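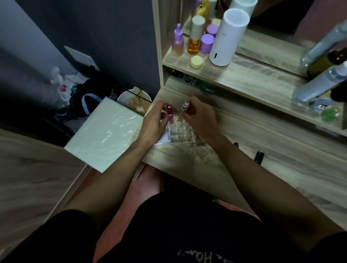
Hi everybody, I'm Leif Hedegaard, and I sold lip balm out of my kitchen for two years before I worked up the nerve to call it a business. (Pause, wave at Ustley people in the back!)

Okay, so pricing. My first balm went for whatever felt polite. I'd add up the wax and the oil and completely forget the labels, the postage, the tubes I dropped on the floor...

Slide 2. May was the month I finally wrote it all down. I'd taken in 3,970 dollars and spent 2,276 of it on stuff I never put in the price. Let that sit a second.

Tell the Nendgate market story here, the short version. Skip the parking part.

Then samples. I love giving them away, I really do, but put them in the budget! I gave out 32 in one morning and went home with no idea who'd taken them.

Ask: who here has raised a price this year? Hands up. Take questions on wholesale after the break.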